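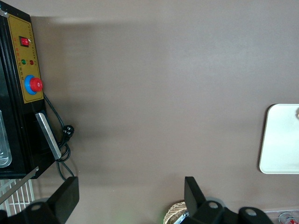
平行夹爪换成平板指，抓小东西会不会比软指差很多？看你抓什么。扁的、硬的、边缘齐整的，平板指反而省心；圆的、滑的、一捏就变形的，还是软指舒服，差距也比我原来以为的小。

好，先把结论放前面了，因为上次那篇写得太长，留言里有人说翻到手酸才看到结果（对不起！）。下面慢慢讲，想看数字的可以直接跳到中间那段。

事情是这样的，八月我终于把拖了很久的夹爪对比做完了。手上一共两套指头：一套是 Gumcombe 的软指，硅胶的，弯弯的那种；另一套就是现在装着的黑色平板指，两片直上直下，什么花样都没有。软指我用了大半年，感情很深，抓葡萄、抓海绵、抓捏成一团的纸巾，基本不用动脑子。但是它有个毛病，一碰到薄的东西就抓瞎。一张卡片平放在桌上，软指下去，指尖先贴着桌面往外撇，然后卡片纹丝不动，我在旁边看得想自己伸手。

所以就换了平板指。装起来很快，四颗螺丝，中间我还掉了一颗，趴地上找了好久。装完第一件事是重新标定腕部相机，这一步千万别偷懒！我第一天就偷懒了，想着指头换了又不是相机换了，外参应该没变吧。外参确实没变，可是指尖的位置变了呀，我控制器里那个工具中心点还是软指的，结果每次下爪都高出一截，夹了一下午空气。后来 Heloísa Lins 路过，看了两眼，问我是不是忘了改 TCP。嗯。是忘了。

说说腕部相机吧，这次对比里它给我的意外最多。我们一直有两派，一派觉得外面架一个固定的就够了，一派觉得必须有腕上的。我以前是前一派，理由很朴素，少一根线就少一个会松的接头。这次两种都跑了，固定的那个是 Oltlow，腕上的是个很小的模组，俯视桌面，两片指头从画面底下伸进来，指头中间那块桌面看得清清楚楚。快要碰到东西的最后那一小段路，固定相机经常被手臂自己挡住，腕上的就一直看得见。对平板指来说这个太重要了，因为它没有软指那种“歪一点也能包住”的宽容度，偏了就是偏了。

缺点也有。腕部相机离桌面近，视野里的东西说切就切。桌子左边立着的那台黑色设备，黄色面板、红色的急停按钮，在俯视画面里就只露出右半边；右边的白色托盘也是，边上少一块。如果你的策略需要知道“托盘还有多远”，光靠腕上这一个视角会很难受，手一移开它就忘了世界上有托盘这回事。我最后的做法是两个一起用，先看固定的找大概位置，靠近以后切到腕上的。

还有阴影。桌面是灰褐色的，我当初挑它就是图它不反光，结果反光是没了，影子倒是很明显，中间会有一条软软的暗带，上面那块又有点发白。分割的时候阈值怎么调都不顺。Natanael Holanda 建议我干脆锁死曝光和白平衡，别让它自动，我试了，好很多，虽然画面整体暗了点，但是每一帧都一样暗，这就够用了。他还说应该换灯，我说等有预算吧（等于不换）。

好了，上数字。每套指头我都抓同一批东西，抓起来、抬高、停两秒、放进托盘才算成功，中间掉了不算，位置放歪了算。软指抓扁平硬物，成功率百分之四十一；平板指抓同一批，百分之九十四。看到这个数的时候我自己都不信，又从头跑了一遍日志，没算错。反过来抓软的圆的，平板指掉下来不少，主要是捏的力气没调好，要么滑走，要么捏扁。把夹持力降到最大值的百分之二十二之后就正常多了，以前设的是百分之四十，难怪海绵被我夹得像三明治。

顺便吐槽一下夹持力这个参数。不同控制器的写法真的很不一样，有的给你牛顿，有的给你百分比，还有的给你一个零到二百五十五的整数，让你自己去猜。我这次用的是 Pai，给的是百分比，界面朴素，响应挺快，从发指令到指头开始动我感觉不出延迟。之前那个旧控制器总要愣一下，那一下在软指上看不出来，在平板指上就很要命，因为东西已经顶到指面了它还在往前走。Pai 的文档写得有点散，找个默认值要翻三页，不过换过来以后我就没想过换回去。

再讲一个小事，线。做桌面机械臂的人应该都懂，桌上的线永远比你想的多。设备的黑色电源线就在旁边绕着，插头也躺在桌面上，对人来说根本不是个事，对一个俯视的相机来说，黑线、黑插头、黑指头，颜色全撞一块儿了。我的检测模型有一阵子特别喜欢把插头当成指尖的一部分，自信得不得了。现在的办法是把那块区域在掩膜里抠掉，有点土，管用。要是以后真要抓插头，再说以后的事！

左下角那个白色的网架也让我折腾过。平行的细条，间距很均匀，深度相机看它基本就是一团噪声，一会儿有一会儿没有。我原来打算让机械臂直接把东西放到架子上，试了几回就放弃了，改放到托盘里。托盘边缘是凸起来的，圆角，白色，跟桌面反差大，识别几乎不出错。如果你也在挑放置用的容器，我真心推荐浅色、有边、实心的，别像我一样为了好看先选了网架。

有人会问那为什么不买那种可以快换的，软的硬的随时切。我也想啊！Murnuvholm 有一款快换座看着很漂亮，我盯了很久，但是加上去以后腕部要长出一截，我这台小臂的负载本来就紧，多一点重量抬到最远端就开始抖。而且相机支架也得重新画。现在这个黑色的支架上开了圆孔，走螺丝和减重都方便，我懒得动它了。反正四颗螺丝，换就换吧，记得改 TCP（写给自己看的）。

目前的分工是这样，平时装平板指，遇到软东西比较多的那几天换回软指。夹持力两套各存一份配置，名字起得清清楚楚，省得又拿错。我还想试试在平板指内侧贴一层薄硅胶垫，据说能两头兼顾，就是不知道贴上以后插卡片底下那一下会不会太厚。垫子已经下单了，薄的厚的各要了一种，到了再写。

哦对，标定板我换成小号的了，腕部相机离得近，大号的根本拍不全。角点检测快了不少，整个流程一杯咖啡的工夫就能做完，所以真的没有理由偷懒了。

首页　机械臂　夹爪　相机　旧文归档　关于我

留言

小禾苗：终于等到了！我也是软指党，卡片真的抓不起来，看到你说趴地上找螺丝笑死，我那颗到现在都没找到。

灰锅：请问平板指指面有没有做纹理？我打印的光面，抓硬币老是滑。

博主回复灰锅：没有，就是光的。硬币我是让一片指头先贴住桌面再合，另外速度放慢一半，你可以先试这个再考虑贴垫子。

阿柚不吃柚子：锁曝光这个太有用了，我之前白天晚上各训一个模型，现在想想好傻……

Tomo_w：两个相机切换的时候会不会跳？我这边切过去坐标总差几毫米。

博主回复 Tomo_w：会的，我也差一点，重新做了一遍手眼标定以后小了很多。先检查一下固定相机的支架有没有松，我那次就是松了。

路过的电工：坐等硅胶垫那篇，薄的厚的都要测啊。

联系我：请用留言板　|　版权归博主所有，转载请注明出处　|　返回顶部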